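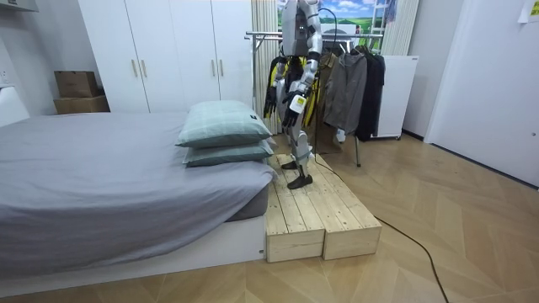
Bedroom storage tips, and which ones I'd skip

Most advice on small bedrooms is written by people selling bins. I've tried a lot of it since August and kept very little.

Vacuum bags. They do shrink a comforter. Mine also let the air back in within 14 days, all but one of them, and the down one came out with creases that took a week to drop. Fine for moving house. For a season on a shelf, use an old cotton pillowcase and tie the end.

Cedar blocks. The smell fades and so does whatever good they do. Sand them lightly when you can't smell them anymore. I would not trust them with a wool coat I cared about. Wash or brush the coat before you put it away, moth larvae go for the dirty spots.

Drawer dividers. I paid $20 for a Vorna set that slid around every time the drawer opened. Cut-down shoeboxes stay put if they're packed tight.

Baking soda on the mattress. Supposedly you leave it 5 hours. I did one half and left the other, and couldn't tell them apart. Vacuuming the seams is worth doing.

Squeaky slats. Candle wax rubbed on the ends, where they sit on the rail. This one works. Check the bolts first, though, as three of mine were barely finger tight.

Rolling T-shirts instead of folding. Takes the same room. Do whichever you'll keep up.

Updated May 2021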